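Kitchen Counter Claims: Which Ones Should You Believe?
Endgate for Young Readers
By Faith Makokha
March 18, 2018

Grown-ups say a lot of things about kitchens. Marble is always cold. A wooden board cleans itself. The little loop of arrows on a box means you can put it in the recycling. They say these things in a very sure voice while looking for the lid of something.

A sure voice is nice to listen to, but it doesn't tell you whether a thing is so. We have a drawer at Endgate with 1,573 questions and claims in it, mailed in by readers, and a huge number of them are about kitchens. I picked the ones you can think about while standing next to a counter. Some hold up pretty well. Some don't.

Claim: Marble is colder than everything else in the room

Put your palm on a stone countertop and it feels cold. Put your palm on a wooden cutting board right next to it and it feels fine. So the stone must be colder. Right?

Let's check. Suppose the kitchen is 72 degrees. The counter has been sitting in that kitchen all night and so has the board. Nothing is heating one or chilling the other. If you tested both with a thermometer, you would get the same number, or very close to it.

Your hand is a poor thermometer. It is warmer than the room, so heat moves out of it into whatever you touch. Stone carries that heat away fast. Wood carries it away slowly. What you feel is how quickly your hand is losing heat, and your brain calls that "cold."

So the claim is wrong, though I understand why people make it. You should also be careful with the word marble. Plenty of countertops have gray veins on white and are made from something else, with the pattern printed or mixed in. If somebody tells you a counter is marble, you are allowed to ask how they know.

Claim: A bamboo board is a wooden board

Bamboo is a grass. It belongs to the same big plant family as the stuff on a lawn, only it grows much taller and its stems are woody and hard. To make a board, people cut the stems into strips and glue the strips together, which gives you those stripes.

Does that make it wood? A plant scientist would probably say it isn't wood the way a maple tree is wood. A person making a sandwich would say it doesn't matter. I'm on the sandwich person's side for most of the day, and I still think it's worth knowing.

Claim: The groove around a board is decoration

It does look nice. But pour a spoonful of water on a board with a groove and tip the board a tiny bit. The water runs to the edge, drops into the channel and stays there (for a while, anyway). Now picture a very juicy tomato. The groove is there to catch juice before it gets to the counter.

I don't believe people who say it catches everything. One reader, Parviz Kordestani, cut up half a watermelon and reported that the groove was full almost at once and his socks were wet. A groove is shallow. It can only hold what fits in it.

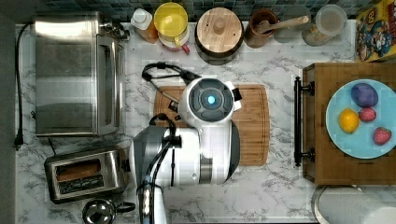
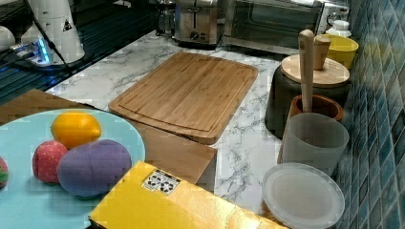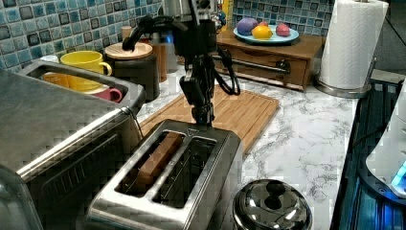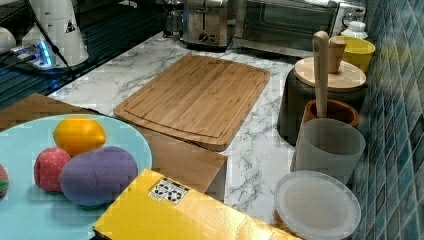
A white countertop with gray veins and a cutting board on it, four times over. In the third picture a toaster stands on the board, with one slice in its left slot.

Claim: The cutting board is for cutting

You would think so from the name. Now look at how the boards in real kitchens spend their time. Things get parked on them. They turn into a tray for mugs, a place to drop the mail, or a platform for the toaster like the one in the third picture.

Is a toaster on a board a good idea? I asked people at Endgate and got two answers, both very confident. Emiko Chiba said the board protects the counter from heat and catches crumbs. Miyuki Aoki said bamboo and wood can scorch or burn, and a hot machine should have something under it that can't. I looked at some toaster instructions, and the ones I read wanted a flat, steady surface that can stand heat, with space around the toaster and nothing that burns easily close by. Miyuki's answer fits those better. Check the booklet for your own toaster, and ask an adult before you move it anywhere.

Claim: A toaster cooks bread with hot air

Partly true, and a bit sneaky. If you look down into a cold toaster with a grown-up, you can see wires or thin metal strips along the sides of the slots. When electricity goes through them they get hot enough to glow orange. The glow is a clue. Heat is shining across the gap onto the bread, the way sunshine warms your face across a lot of empty space. Scientists call this radiation, a word that sounds scarier than it needs to. The air in the slot gets hot too, so hot air helps, but the shining does most of the browning.

A toaster oven does the same kind of job lying down, behind a door. It has more room inside to heat up, and you can put things in it that would be a disaster in a toaster, such as cheese.

Don't put your fingers, a fork or anything else except bread into the slots. I'm skeptical about many rules and I have looked hard at that one. It's a good rule.

Claim: Tiles go behind a counter to make it pretty

The wall behind a counter is called a backsplash, and the name gives the game away. Splash goes there. Paint and wallpaper soak things up and stain. Glazed tile has a hard, glassy surface, so spaghetti sauce sits on top until somebody wipes it off.

Then why use lots of tiny squares in six kinds of blue when one big plain sheet would be easier to wipe? Every tiny tile has a line of grout around it, and grout is usually rougher than tile and holds on to dirt. If you only cared about cleaning, small tiles would be a strange choice. So people must be choosing them partly for looks. This claim was half right all along and I was ready to throw it out.

Claim: The recycling arrows mean it can be recycled

Look again at the bright yellow box near the bottom of the second and fourth pictures. It has a small white label with black recycling symbols. Does that settle what to do with it?

No. A symbol can tell you that something could be recycled somewhere, or that it was made partly from old paper, or what material it is. Whether your town's truck will take it is a different question, and the box doesn't know where you live. Clean, dry cardboard is accepted in a lot of places. Cardboard soaked with pizza grease often isn't. The list from your own town beats the symbol every time.

Claim: You can tell a fruit from a vegetable by looking

The same two pictures have a blue plate of toy food on them. Lemon: fruit, easy. Strawberry: fruit, everyone says so. Then there's a large purple one. I think it's meant to be an eggplant, and Fumiko Tsuji, who sits near me, thought plum at first. We argued for longer than a toy deserves.

The funny part is that it makes no difference. To a plant scientist, a fruit is the part of a plant that grows from a flower and holds the seeds. Plums do that, and so do eggplants. An eggplant is a fruit that we cook like a vegetable. "Vegetable" is a kitchen word, and kitchens make up their own rules.

And the strawberry, the one everybody was sure of? The little specks on a real strawberry, the ones we call seeds, are each a tiny dry fruit with a seed inside. The red part is a swollen bit of the flower's base. I didn't believe it either. I looked it up in three different books.

Claim: Things on a counter are kept where they are most useful

Sometimes. A spoon in a pot near the stove makes sense. A jar with a lid keeps its insides dry and keeps ants out. But a lot of things stay where they are only because somebody put them down there once.

You can test this at home. Pick one item on your counter that is allowed to be moved. Write down each time anyone uses it, for one week. Before you start, write your guess at the top of the page and don't change it later, even if it turns out to be embarrassing. Then ask the people you live with why the thing is kept there. Write down their exact words.

If their reason and your tally don't match, you've found something out. Mail it to us with your name and age, and please let the page dry first if you worked near the sink.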